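Notebook, Storik cell, June
Knob/panel set, continued

Start 9:40. Goal for this block was more approach-phase data on the white panel. The policy trained on the last batch reaches the panel reliably, then stalls short of closing. Suspect the set is short on open-finger views near contact. Most of what we have from the Grorora set is either far out or already gripped.

Settings unchanged from the last entry except:
- teleop speed scale down to 80 percent of default
- wrist stream logged at full rate, no frame dropping
- gripper command logged as well as measured width (the old logs have width only, and the lag between the two matters for the close)

Cell lights left low on purpose. The Mittal logs are all bright and the policy gets worse in the evening, so this block goes in as the dim condition. Tag is "dim", lower case. The loader does not match "Dim".

Recorded 100 episodes before the break, 101 after, 201 total. Threw out 13. Reasons are in the reject file: mostly operator pauses longer than the cutoff, a few where the clock sync between arm and wrist stream had drifted. Did not try to repair the drifted ones. Repairing them last month took longer than recording new ones would have.

Wrist view, fingers open, white panel behind:
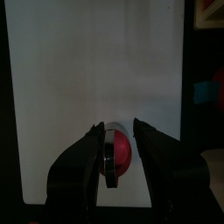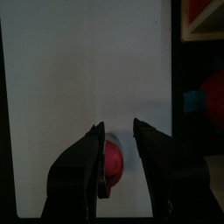 Pushed the block to the Nandadine store before labeling and asked for comments on the phase boundaries. The reply on the channel was that "approach" should end at the first close command, with measured width ignored, and that anything between the command and a stable width should get its own label or be masked out of the loss. Also a complaint that the block has too many straight-in approaches, and that a policy trained on it will learn to wait for a perfect lineup.

Agree on the first part. Relabeled with the command as the boundary and added "closing" as a separate phase. The script takes the threshold from the config now; it was hard-coded.

Second part is fair. Checked the start poses and the lateral spread is narrow. I was resetting by hand and kept going back to the same place. Next block will draw start offsets from a file and show them to the operator before each episode.

Open items:
- rerun training with and without the "closing" phase masked, same seed
- split by episode, never by frame (the old split script is still in the repo, remove it)
- write down the wrist camera exposure setting, missing from the header again
- disk on the logging machine at 80 percent, move the raw files before the next block

Stopped 16:15. Arm parked, logger off.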